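Checkerboard Mats: Frequently Asked Questions

What sizes do the mats come in?
The Cotusham mat is sold in two widths, 30 inches and 52 inches. Both have the same black and white squares. The larger one is shipped rolled in a tube.

Which one should I order?
Measure the clear part of your table first and leave a hand's width on every side. Most customers with a desk take the 30.

Will it lie flat when I unroll it?
Not right away. Roll it loosely the other way, leave it for an hour, then put books on the edges overnight. Do not iron it.

Can I cut it?
Yes, with a sharp knife and a steel ruler. Cut along a line between squares. Cut mats can't be returned.

How do I clean it?
Use a damp cloth and a drop of dish soap. Don't use bleach or glass cleaner. Pencil comes off with a white eraser. Permanent marker usually stays.

What kind of surface should it go on?
Any hard, level surface is fine. We like a plain white top, as the outer squares are easier to make out against it. 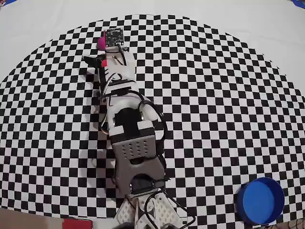
If your table has a strong grain or pattern, put a sheet of white poster board under the mat. Tape the board down at the corners and leave the mat loose on top.

Does the print fade?
In direct sun it will, slowly. Keep it away from windows if you can.

Do you sell to schools?
Yes. Orders of 12 or more get a lower price. Write to Ferdinand Aebischer at the Cotusham office and include your delivery address.

When will the 52 inch mat be back in stock?
The next delivery is due 19th June.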